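Jan 6, 2018

Forty degrees again and the kitchen has the west wall, so of course this was the day I decided to sort the pantry. I had a perfectly good plan involving the couch and the cricket, and then at breakfast I reached for the muesli and a bag of rice came down on my foot. Not a big bag, thank goodness, but it had a hole in one corner and it let me know about it all the way to the back door.

So. Everything out. Every shelf, even the top one where the fondue set lives (two wedding presents ago, never lit, going to the op shop and I mean it this time). I stacked tins on the bench and then on the floor and then on the chairs, and by ten o'clock there was nowhere to sit and nowhere to make a cuppa, and I still hadn't wiped a single shelf. Zhenhua rang in the middle of it to ask if I wanted to go to the pool. I said I was up to my elbows in lentils and he laughed so long I put him on speaker and kept wiping.

Things I found: a jar of Totano capers, unopened, best before some time in the last government. Three half packets of cornflour, all with a peg on. The good cinnamon, which I have accused at least one person of pinching. A birthday candle in the shape of a 2 stuck to the bottom of the honey. Mum's handwritten card for rice pudding, the one with the splotch over the quantity of milk, so every time I make it I'm guessing. I sat down on the step with that for a while. I'd thought it went in the move last September.

I bought a set of Pirby tubs in the sales, the clear ones with clip lids, and I'd been saving them up like a kid saving Easter eggs. They hold 440 grams of something, though the sticker doesn't say of what, and I can tell you it isn't rolled oats. Oats went in the biscuit tin. Lentils red, lentils green, the split peas I never use, barley, all in, all labelled with the texta before I lost heart. Flour stays in its bag inside a bag, I don't care what anyone says about weevils.

Rice was the part I was dreading. I poured it far too fast, naturally, and it went everywhere rice can go. There's a trick with a sheet of baking paper folded into a chute, which Yoshinori showed me ages ago when he was living in the granny flat, and I remembered it just after I needed it. The second bag went in through the chute like a dream. I rang to tell him and got his voicemail, so he has a message from me that is mostly about paper.

Lunch was a tomato sandwich standing up at the sink with the tap running over my wrists. Then a lie down under the fan, which was meant to be ten minutes and was closer to the whole second session. Woke up with the pattern of the cushion on my face and Australia still batting.

It'd cooled off a bit by five (well, thirty-six) and I got the tins back in. Soup at the front, tomatoes at the left, the mystery Ebihara tin at the back where it can go on being a mystery. Every label has faded to the same pale blue and I'm a bit scared of it. Fish? Peaches? If it's both I don't want to know.

The table was the last job and the one I kept walking past.

Rice on the chopping board, rice in the red tray, rice on the wood all round it, and a mushroom and a bit of carrot keeping it company.

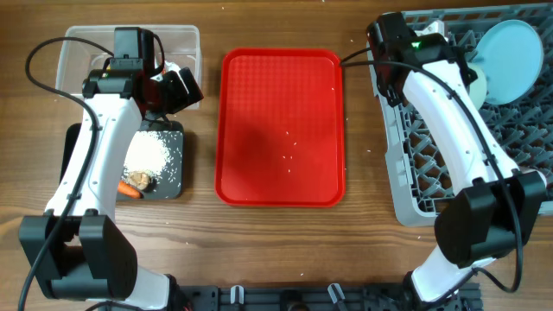 Evening

Table done! I went at it with the pastry brush first and then a damp cloth, going along the grain the way Dad used to nag us to. Grains get into any little gap and then sit there until you lean on them in a short-sleeved shirt. The tray I took outside and banged on the lemon tree, and the magpies were down before I'd shut the flyscreen. The textured bottom is a pain, you have to go over it with your fingertips, but it came up nicely.

Washed the board, put the blue plate away, wiped down the dish rack while I was at it. Those slots collect the most disgusting grey gunk and I always forget until I'm holding it up to the light. Old toothbrush, bicarb, ten minutes of muttering. Used the last of the Bornix spray on the stovetop, so that's on the list along with pegs and milk.

Tea was fried rice. It had to be, didn't it? Egg, peas from the freezer, mushrooms, carrot, a big slosh of soy and far too much white pepper. Ate it on the back step in my bathers with my feet in a bucket and listened to next door's kids refusing to get out of their pool. Zhenhua came by with half a watermelon and ate what was left in the wok, and he opened the pantry door without being asked and said "ooh", so he can come again.

He reckons the change will come through after midnight. I've got every window open just in case, and the rice pudding card is on the fridge under the pineapple magnet. Must ask Auntie about the milk.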